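4. First Start of the Savham Water Softener

Please read this section completely before you open the water. The work is not difficult, but the order of the steps is important. If the softener was already in use in another house, do first the cleaning in section 7 and come back to this page after.

You need for this section: the bag with the small parts, a bucket, a flashlight, an old towel, and salt in tablets. The salt is not included in the box.

4.1 Before you begin

1. Check that the softener stands level on the floor. The cabinet must not lean against the wall or against a pipe.

2. Check that the bypass valve is in the position BYPASS. In this position the water goes to the house and does not enter the softener.

3. Check that the drain hose goes down to the drain without a sharp bend. The end of the hose must hang free above the drain, with 2 inches of air between them. Never push the hose into the drain pipe.

4. Look if the overflow elbow is pressed into the side of the cabinet. Many users forget this part because it is in a separate bag.

Note: The Vekport model has the drain connection on the left side, and the Savham on the back. All other steps are the same for both models.

Caution: Do not connect the plug yet. When the control head gets power without water, the valve can turn to a wrong position, and you have to begin again from 4.2.

4.2 Filling the resin tank

1. Close all the faucets in the house. Open one cold faucet close to the softener, preferably a laundry faucet without a screen.

2. Turn the bypass valve slowly toward SERVICE, one quarter of the way. You will hear air going out. This is normal.

3. Wait until the water from the faucet runs without spitting. Only then open the valve the rest of the way.

4. Let the water run until it is clear. In the first minutes it can have a light brown color. This color comes from the new resin and is not harmful, but please do not wash white clothes with it.

5. Close the faucet and feel with a dry hand under each connection. If you find a drop, tighten the nut a little – by hand first, and with the wrench only if the drop comes back.

Caution: If you open the valve too fast, the pressure can push resin into the pipes of the house. Small yellow grains in the faucet screens are a sign of this. Go back to BYPASS and call the service desk.

4.3 Filling the salt cabinet

1. Pour one bucket of clean water into the cabinet. This is necessary only the first time.

2. Add salt tablets up to the line on the inner wall. Do not use table salt or road salt.

3. Put the cover back on the brine well. Salt that falls in this well can block the float.

4.4 Setting the control head

1. Connect the plug. The display shows the software number and after this the time, which blinks.

2. Set the time of day with the arrow keys and press OK. The regeneration starts at 2:00 a.m. if you do not change it.

3. Set the hardness of your water. Your water company can tell you the number, or you can use the test strip from the bag.

4. Set the number of gallons between two regenerations. The factory setting is 1,000. For a house with one or two persons you can leave it like this.

5. Hold OK until the display shows REGEN. The first regeneration takes 62 minutes. Stay near the softener during the first 30 minutes and look sometimes at the drain hose – it can move when the water comes.

Note: During regeneration the house receives hard water. It is better not to use the dishwasher in this time.

4.5 If something is not right

The display stays dark: check the outlet with a lamp. Some outlets in a basement are connected to the light switch.

The water still feels hard the next day: check that the bypass valve is completely on SERVICE. A valve that is only half open lets hard water pass.

The water tastes salty: start one more regeneration. If the taste stays, check the drain hose for a bend and read section 9.

For other questions, write to the Godanent service desk, to the attention of Teun Van Rooij, and give the serial number from the label behind the lid. Keep the test strip with the manual, so that you can compare it with a new one in section 5.
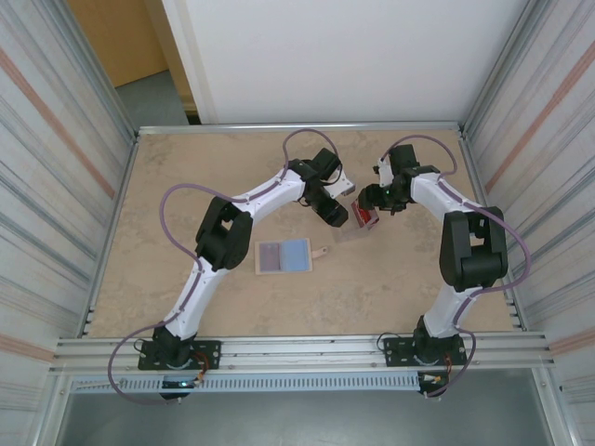
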